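Why Do We Have Fingerprints?
Kiltine Pages for Young Readers

Look at the tip of your thumb under a good lamp. You will find many small lines there, like the lines on a plowed field.

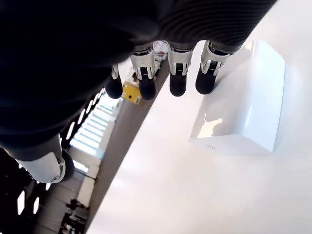 These lines are called ridges. They were already on your fingers before you were born. Between the ridges there are small valleys, and along the top of each ridge there are tiny holes where sweat comes out.

Every person has different ridges. Even twins who look the same do not have the same fingerprints. This is so because the skin of the fingers grows a little differently in every baby, depending on how the baby lies and moves inside the mother.

There are three main kinds of pattern. A loop goes in from one side, turns, and goes out on the same side. A whorl goes round and round, like water in a drain. An arch rises in the middle like a small hill. Loops are the most common. You can have loops on some fingers and whorls on others.

What are the ridges good for? Scientists still discuss it. Many people think that they help us to hold things. They also help us to feel. When you move your finger over cloth or paper, the ridges shake a very little, and the nerves under the skin notice it. In this way you can tell silk from wool with closed eyes.

Some animals have such ridges too. Monkeys have them, and the koala also has them, although it is not a close relative of ours.

Try it yourself

You need a soft pencil, white paper and clear tape. Rub the pencil on the paper until you have a dark spot. Press one finger on the spot. Put a piece of tape on the finger, pull it off slowly, and stick it on clean paper. Do the same with the other fingers, and write the name of the finger under each print. In September the children of the Skerden reading club made a wall with 26 thumbprints, and most of them were loops.

Wash your hands with soap when you finish. The pencil comes off easily, but the ridges stay.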